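News | Reviews | Opinion | Workshop | Subscribe

Opinion > Automation > Laundry

Pay for the folding, skip the subscription

Ratamier wants small laundries to rent its two-armed folding station by the month. The offer comes in two parts: the station itself, and a plan called Ullier that adds new garment types as the company trains them. I think the first part is worth a look. The second is not, at least for now.

Most of what a small shop folds is shirts and towels. The base package covers both. Ullier costs 600 a month on top of the rent, and the list of extra garments runs to 10 items, three of them kinds of scarf. A shop that sees 50 scarves a year does not need that.

Man-sik Yeon, who runs two laundries and tried the station in May, told me he would keep it for the overnight pile and nothing else. His staff fold faster. They also go home at six. 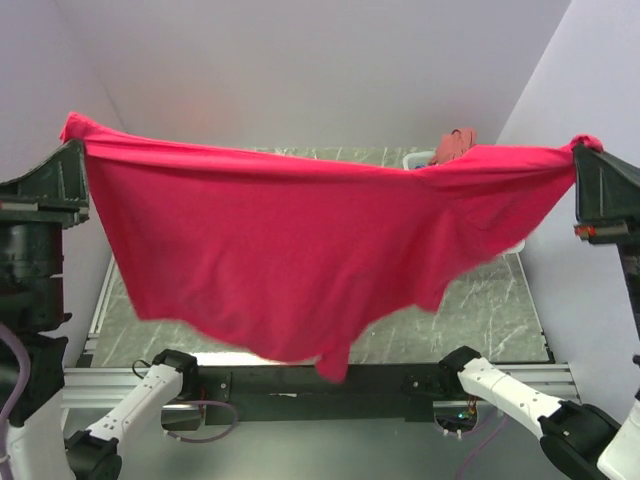 Shirts are the right place to judge a machine like this. A towel has four corners and lies flat. A shirt has sleeves that swing and a hem that sags, and both arms have to agree on where to hold it. If a station can't do shirts, a longer garment list won't save it.

Ratamier should sell the station with shirts and towels, fix the price for two years, and let owners buy other garments one at a time. I would sign that contract.

Recent in Opinion
Seol's price rise, one year on
Who services a Rurov press?
Letters: coin machines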